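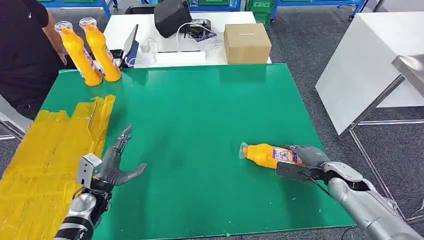 Fig. 1. Garrafa amarela deitada, com tampa transparente e rótulo impresso.

Relatório de projeto: as alegações ambientais nos rótulos ajudam quem compra?

A pergunta parece simples e a bibliografia responde quase sempre que sim. Desconfio. Boa parte dos estudos que li pergunta às pessoas se dão valor à informação ambiental, e pouca gente responde que não a um inquérito. Preferi olhar para o que foi comprado. 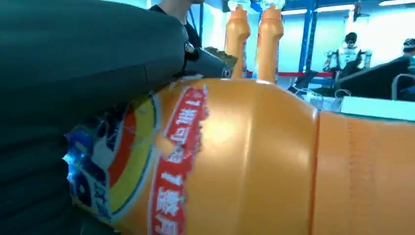
O rótulo "verde" compete com tudo o resto que a embalagem diz, a começar pela cor e pelo preço. Na loja Grustholm, onde recolhi os dados em julho, a gama Flistlow traz a palavra "ecológico" sem indicar norma nem entidade certificadora. Um plástico laranja vivo e brilhante, como o desta garrafa, chama o olhar antes de qualquer frase em letra pequena, e nenhum dos questionários que consultei separa esses dois efeitos.
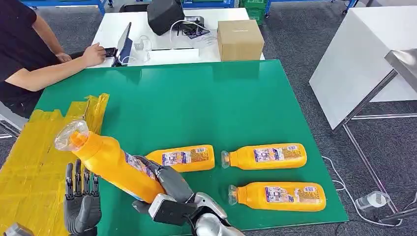
Mitsuko Fujimoto

Registei 1.372 compras de detergente, das quais 293 de produtos com alegação ambiental. O manual da disciplina chamaria a isto procura consolidada. Acontece que 13 dos produtos com alegação estavam em promoção durante a recolha, e sem eles a diferença quase desaparece. O inquérito da associação Nyamweya, com 400 respostas, chega a conclusões bem mais otimistas, mas foi distribuído entre os próprios sócios.

Também não consegui confirmar o selo Skultermont. Pedi duas vezes os critérios de atribuição e recebi um folheto.
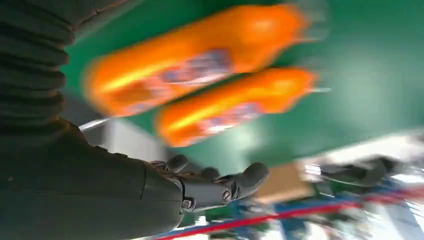

Fig. 4. Mão articulada cinzento-escura e manga canelada.

Limitações: uma só loja, um só mês, nenhuma entrevista. Não sei se os compradores leram os rótulos, e os meus dados não permitem sabê-lo. Falta repetir a recolha fora do período de promoções.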